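**Tudley Robotics Club — arm table check before the block task**
August 17, 2021

Please fill in before power is switched on. Write a comment also when the point is OK.

- [x] Base does not move when pushed by hand. *Comment: good. In July it was moving a little, new screws since then.*
- [x] Printed brackets without cracks. *No cracks found.*
- [x] Servo horns tight. *Wrist horn needed a half turn.*
- [ ] Wires have enough slack at every joint. *Not passed. They make wide loops and could catch on a bracket when the arm folds. Tie them again, but not too tight.*
- [x] Gripper fingers open and close freely. *Checked by hand, power off.*
- [x] Paper lies flat under the gripper. *Tape the seam if a finger touches it.*
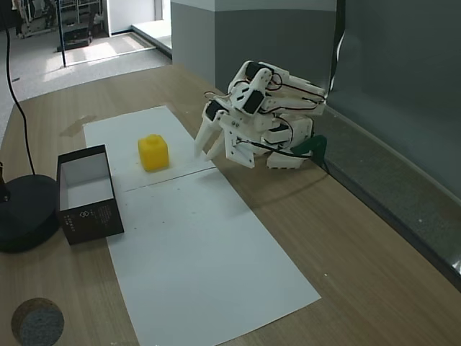 - [x] Speed limit in the Fostine script set to 32. *It was 46 from the last group — please always put it back.*
- [ ] Stop button tested 3 times. *Only two times done, the third is missing.*
- [x] Students know to keep hands away while the arm is moving.

Result: power stays off until both open points are closed.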